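**Duvet with ferns on one side and checks on the other: which way up?**

**kadlec_p:** Bought in September, 491 washes ago by the feel of it. I say ferns up, checks folded back at the top. My other half says checks up. Also the cables live on the bed now, so opinions on that too. 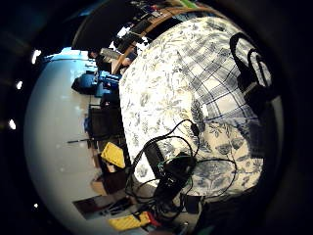
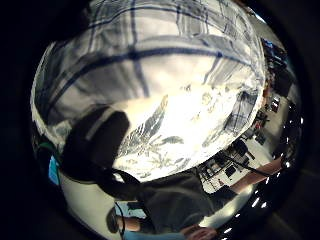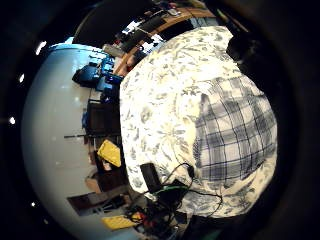

*Ferns, checks, cables. Bed not made for visitors.*

**metwood24:** Checks up. Ferns are for curtains and dentists.

**Rosine L:** Disagree. The blue-grey leaves are lovely, and the checks look like a tea towel with ambitions. Put the cables in a shoebox.

**metwood24:** A shoebox is where cables go to breed. Velcro ties, 15 for next to nothing.

**kadlec_p:** I had ties. They're in the tangle.

**solveig_l:** Does it button at the bottom or the side? Mine buttons at the side and I've had it sideways for two winters.

**kadlec_p:** Bottom. I think. Will check when I can get at it.

**Rosine L:** Move the black device off first, whatever you decide. I wouldn't leave one on bedding.

**metwood24:** Agreed on that. Still checks.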